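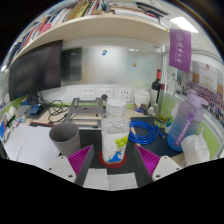 Bottled water, a cup and papers on a desk.

Small Software Firms Should Be Paid for Pilots

By Femke Coppens

The Plonden Software Association will ask its members in November to approve a revised code of practice for dealings between software suppliers and large customers. Most of the draft is uncontroversial. It restates the rules on confidentiality, sets out how complaints are to be handled, and brings the wording on data protection up to date. One clause has drawn objections, and it is the clause that matters most. Clause nine provides that a member firm should not offer, and a member customer should not request, a pilot of longer than thirty days without payment.

I served on the drafting group and I support the clause without reservation. I set out my reasons below, together with the objections, some of which have force.

The association has 130 members. A small number are large organizations that buy software: hospitals, a port operator, two insurers, the city administration of Starnisham. The great majority are companies that sell it, and most of those employ fewer people than would fill a bus. When one of these small companies approaches one of the large ones, the first answer is rarely a refusal. It is an invitation to run a pilot. The product will be tried in one department for a limited period, at no charge, and a decision will follow.

On paper this is reasonable. A hospital can't be expected to buy a scheduling system on the strength of a demonstration. The difficulty lies in what the word "pilot" has come to cover. Twenty years ago it meant a few weeks' use of a finished program. It now commonly includes connecting the product to the customer's own systems, moving records across, training staff, attending a weekly meeting, answering a security questionnaire and making changes at the request of people who have no authority to buy. All of this is work. Customers pay their consultants for the same work at full rates, frequently in the same meeting.

The case of Neleo is well known to members, and its founder, Hülya Yurt, has given me permission to repeat it. Neleo makes a program for tracking the maintenance of medical equipment. Its pilot with a hospital group was agreed for eight weeks and lasted fourteen months. During that period the company recorded 1,127 hours of staff time on the customer's behalf. The users were satisfied and said so in writing. At the end of the fourteen months the customer's budget was reorganized, the sponsoring manager moved to another post, and the matter was closed with a courteous letter. No one had acted in bad faith. The company let go of two developers the following spring.

I have heard this case described as bad luck. I do not accept that description. A customer that pays nothing has no reason to reach a decision by any particular date, and several reasons to put it off. The pilot costs nothing to extend. Ending it requires someone to sign either a contract or a rejection, and both carry a risk for the person signing. An invoice changes this. It does not have to be large. It has to pass across the desk of a person who will ask what it is for.

The best evidence we have comes from Starnisham. Under its former head of digital services, Iida Keskinen, the city administration adopted a standing rule that every software trial would carry a fixed fee of $3,000, paid at the start, with the criteria for success attached to the purchase order. The sum was set low enough to fall within a department head's own spending limit, so that no additional approval was needed. Ms. Keskinen told the drafting group that the number of trials fell after the rule came in, and that this was the intention. Departments stopped agreeing to trials out of politeness. Those that went ahead had an owner, an end date and, in most cases, a decision. Suppliers who were turned down were turned down quickly, and could take their efforts elsewhere.

I now turn to the objections.

The first is that paid pilots will shut out the youngest companies, which have no references and must give something away to obtain them. Lauri Heinonen, who has advised many such companies through the Adeyemi fund, made this argument to the drafting group with great care, and I would not wish to dismiss it. A company with no customers is in a weak position and will be tempted to accept any terms. The clause as drafted does leave it thirty days without charge, and thirty days is enough to show that a product works. What it doesn't allow is the open-ended commitment that a young company is least able to carry. A large supplier can absorb a year of unpaid work in its sales budget. A firm of five can't. If free pilots favor anyone, they favor the established supplier, who can offer more of them and for longer.

The second objection is that the association has no business interfering in commercial terms between its members. This would be a serious point if the clause fixed a price. It fixes none. The parties may agree on a fee of any size, and the association's legal adviser has confirmed that the wording was prepared with competition law in view. A code of practice that says nothing about the most common source of complaint among the members would be a strange document. I am told that pilots account for more of the calls to our office than any other subject, and the office has a staff of 2.

The third objection comes from the customers. Public bodies in particular say that their purchasing rules make a small paid trial harder to arrange than a large contract, and that a fee would oblige them to run a tender. In some cases this is true. It is a defect in the purchasing rules, and the answer is to raise it with those who write them. The association has done so twice in recent years and ought to do so again, this time with the support of its public members. I would add that Starnisham operates under the same rules as its neighbors and found a way through them.

A fourth objection was put to me privately by several founders. They fear that if they insist on payment, and a competitor outside the association does not, they will lose the opportunity. They may. I cannot promise otherwise, and the association should not pretend that its code binds firms that have not signed it. It will, however, bind the large customers that have. A founder who can say "the code we have both signed asks for this" is in a better position than one who must say "I would prefer to be paid." Many of our members find the second sentence very hard to say.

There is also a matter of quality that has received too little attention. Engineers who work for months on an unpaid trial are diverted from the product as a whole. Requests from a customer that has bought nothing are treated as urgent, while the requests of customers who have paid wait their turn. I have seen product plans in which half of the coming year was given over to features for organizations that had not signed a contract and, in the event, did not. The paying customers bear that cost too, in slower repairs and later releases, and they are seldom told the cause.

The draft could be improved in two respects. It should state plainly that the thirty days begin when the customer's staff are first given access, and not when the agreement is signed, as the gap between the two can run to months. It should also require that any extension be recorded in writing, with a new end date and the name of the person who will make the decision. Impi Pesonen of the drafting group has prepared wording on both points, and it will be circulated before the vote.

Some members have suggested that the clause be adopted as guidance only, to be reviewed at a later date. I would urge them to reconsider. The association issued guidance on this subject in its previous code, which recommended that pilots be "of reasonable length." Neleo's pilot took place while that recommendation was in force, and both parties had signed it. A recommendation which can be read to permit fourteen months of unpaid work is of no use to the people it was written for.

Members who are unable to attend the November meeting may vote by proxy. The form is available from the association's office and must be returned by noon on the day before the meeting.

Comments (4)

portside_dev
We have done three of these in a row. The third one asked us to fill in the same security questionnaire twice because they lost the first. I will be voting for clause nine.

M. R.
I work on the buying side at a public body. The article is a little quick with the tender question. Even a small fee means a supplier record, and getting a new supplier record opened takes us longer than thirty days. I agree with the principle, but please talk to purchasing departments before fixing the wording.

Old Terminal
Does the thirty days apply to each department separately? If it does, a customer with twelve departments can have a free year.

portside_dev
@Old Terminal Good catch. The draft says "a pilot" and doesn't define it. Worth sending to the drafting group before the meeting.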